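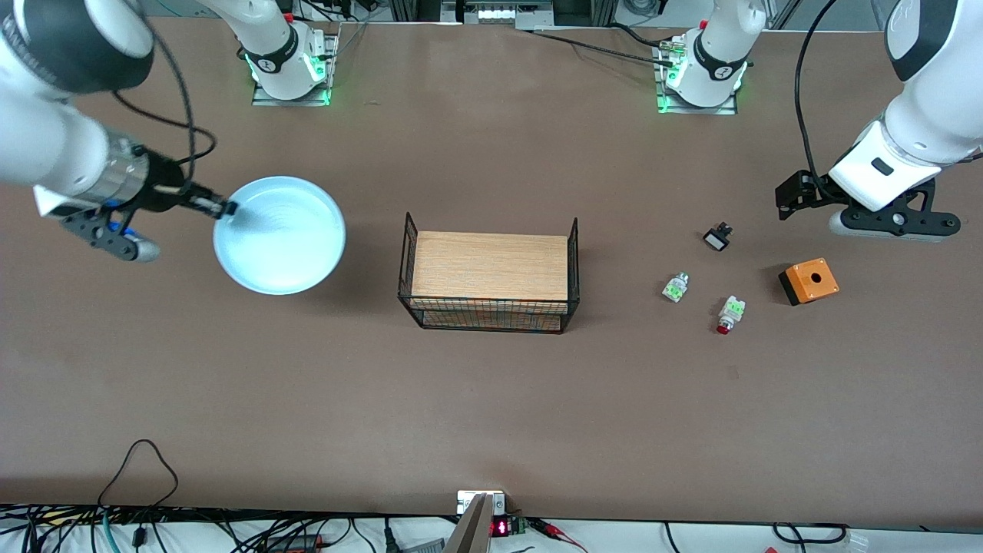 We came to the question of when an arm should let go rather slowly, after a good many evenings spent on how it should take hold in the first place. In the Zirora method, each arm keeps its own running guess of how far along the task is, and the two guesses are compared before either gripper is allowed to change state. Figure 3 is a fair case to think with: the right gripper has the rim of the pale blue bowl while the left one hovers open near the push buttons, and a policy trained on single-arm data has very little to say about such a pair of states. We trained on 3388 short segments and tested on 200 held-out ones, and we are grateful to Tamara Barbu for her patient relabeling of 11 of them.

Figure 3. Two-arm workspace, right gripper closed on the bowl rim.

Search this site Enter keywords Go

Related items
Sawatzky and Barbu, Release timing in Endis
Mfaume: notes on shared progress estimates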